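Gripper tips from the break room counter

Quick notes from trying three grippers on kitchen stuff this February. Same arm the whole time, same controller, only the fingers and pads swapped. Anas Semaan ran the Mirkach set, I ran the other two. Written between runs so excuse the typing.

Paper cups first
Hardest thing on the counter. Harder than the mug. Start the grip force at the bottom of the range and creep up. The Girura two-finger held an empty cup at 13 percent and dented it at anything much over that. Grab just below the rim, the wall is stiffest there. Mid-cup and it folds.

Never let the arm pull from the stack. Two come up togther every time, or the whole stack goes. Seperate them by hand, set one out, then start the run.
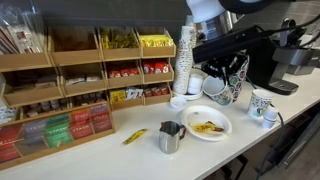 Black gripper on a patterned paper cup, coffee machine side of the counter.

Pads
Bare fingers slide on printed cups. Soft silicone pads fixed most of it. Wipe them with a damp cloth, dry, go again. Sugar dust kills the friction quicker than you'd think. Vitale pads grip better than the Mirkach ones but pick up every crumb. Pick your poison.

No spare pads? Wide rubber band, doubled over each finger. Good for a morning.

Small flat things
Sugar sticks, tea envelopes, condiment packets. Packets lying flat: forget it with thick fingertips. Slide to the counter edge, pinch there. Upright envelopes in a tea box are way easier, come straight down, narrow opening, close slow. Lid open before you start, obviously. I forgot once.

Handles
Milk pitcher: go for the handle, not the body. Steel body is slippery and the force reading jumps around. Turn the pitcher so the handle faces the arm. Saves a wrist move too.

Camera
Wrist camera hates shiny steel. Tilt it a bit, or kill the light over the coffee machine. Overhead camera was better for finding cups, worse for packets. Hadi Jaber at the Cerville shop runs both and switches over for the last bit of the reach. Copied him, works.

Cables
Leave slack at the wrist, then clip the rest before it drops off the counter. Check it through one full reach by hand at low speed. Keep cups out of the sweep.

Numbers, for what theyre worth
206 cup picks over all three grippers, 56 drops. Most drops were bare fingers, before the pads went on. Girura with silicone was the best on cups, Mirkach on packets. Vitale was fine on handles, so-so on the rest.

Pads are rated up to 3,000 cycles. Haven't got near that. Will add the suction cup results when Anas sends his sheet.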